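Growing Chives Without Fuss

A clump of chives asks for very little and comes back every spring, which makes it a good first herb for people who have killed basil twice and are ready to give up. The plant is a small relative of the onion. It grows from thin bulbs packed tightly together, sends up hollow green leaves, and in late spring puts out round purple flowers that bees like and that you can eat.

Chives are hardy through most of the country. They die back to the ground when hard frost arrives and send up new leaves early, often while there is still old snow in the shady parts of the yard. Give them full sun if you have it. A half day of sun is enough for a decent crop, though the leaves will be thinner and tend to flop.

The soil should drain well and hold some organic matter. Dig in a couple of inches of finished compost before planting and skip the heavy fertilizer. Too much nitrogen gives you soft growth with a weak taste. In our clay at Deltmont we plant on a slight mound, and the clumps have stayed healthy through wet springs that rotted the sage next to them.

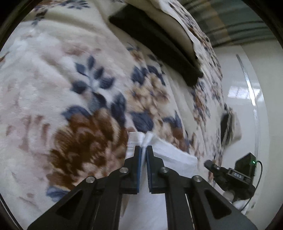
Is it better to start from seed or buy a plant?

Buy a plant, or get a division from a neighbor, if you want to cut leaves this year. Seed is cheap and reliable, but seedlings are as thin as thread for weeks and most gardeners don't get a real harvest until the second season. If you do sow, use fresh seed. Chive seed loses its strength quickly in storage, and a packet that has been sitting in a drawer for a few years may give you nothing.

Sow indoors in late winter, a good pinch of seed to each small pot, and cover it lightly. There is no need to thin. The whole potful can be planted out as one clump after the worst of the frosts. Keep the surface damp until the seedlings are up, and trim them with scissors if they get tall and start to tangle.

Space clumps a foot apart in the garden. They also do well along the edge of a path, where they are easy to reach from the kitchen door. Weed carefully in the first year. Grass is the worst problem, as its blades look a lot like young chives and its roots work in among the bulbs. Once grass has moved into a clump, the only real fix is to lift everything, pull the roots apart by hand, and replant the clean pieces.

Cutting and Flowers

Start cutting when the leaves are six inches tall. Use sharp scissors and cut whole leaves, leaving 2 inches above the soil. Snipping just the tips leaves brown ends, and the plant looks ragged for the rest of the month. Work around the clump from the outside, or shear one side and let it recover while you use the other.

The flower stalks are tough and not worth chopping. Pinch the blooms off at the top for salads or vinegar, then cut the stalk out at the base. If you leave the flowers on, they will go to seed, and chives seed themselves freely. A single clump left alone for one summer gave us seedlings in the gravel, the lettuce bed, and the cracks of the front step.

By August the leaves often look tired, with yellow tips and a coarse texture. Cut the whole plant down, water it well, and a fresh flush will come up for fall. 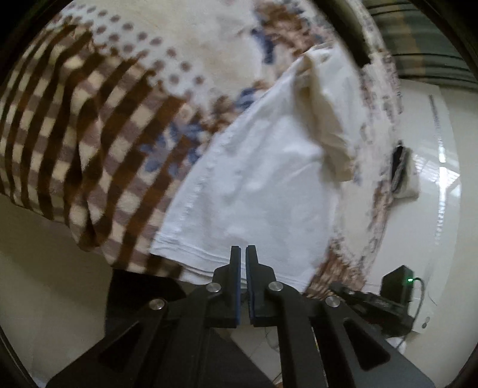 Mustonen wrote in to disagree on this point, saying that a full cut in late summer set the plants back badly in a dry, sandy garden, and that taking half the clump and waiting for rain had worked better. That is fair advice for anyone who can't water often. In heavier soil we have not seen a problem.

Rust is the disease to watch for. It shows as small orange spots on the leaves, usually in a damp, crowded patch. Cut off the affected leaves and put them in the trash, keep them out of the compost, and water at the base of the plant. Old clumps with no air moving through them get it most.

Dividing Old Clumps

Every three years or so the middle of a clump gets crowded and the leaves turn skinny. Dig it up in early spring or early fall with a spade, shake off the loose dirt, and pull it into pieces of up to 10 bulbs each. Trim the leaves by half, replant at the same depth, and water. The extra pieces pot up well and can go to a plant sale.

For winter use, pot one division in the fall and leave it outside through several weeks of cold before bringing it to a bright window. Chives that come straight indoors without a chill tend to sulk. The community garden at Prustlow sinks its pots in a bed of leaves until the holidays, then carries them in.

Storing the Harvest

Dried chives taste like hay. Freezing is far better. Rinse the leaves, pat them until no moisture is left on the surface, chop, and freeze them in a thin layer on a tray before moving them to a jar. They can go straight from the freezer into soup, eggs, or mashed potatoes.

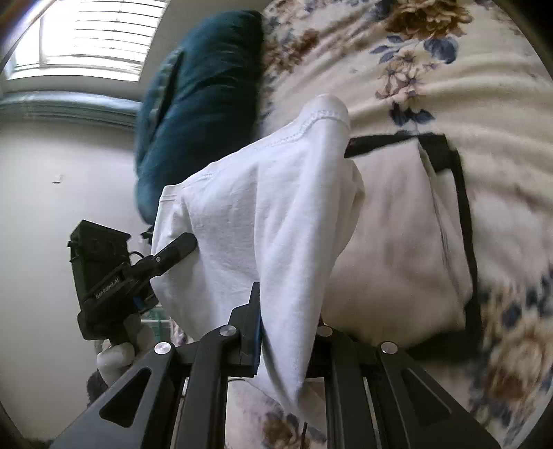
By the Garden Editor, Gurnora Home & Garden
October 21, 2021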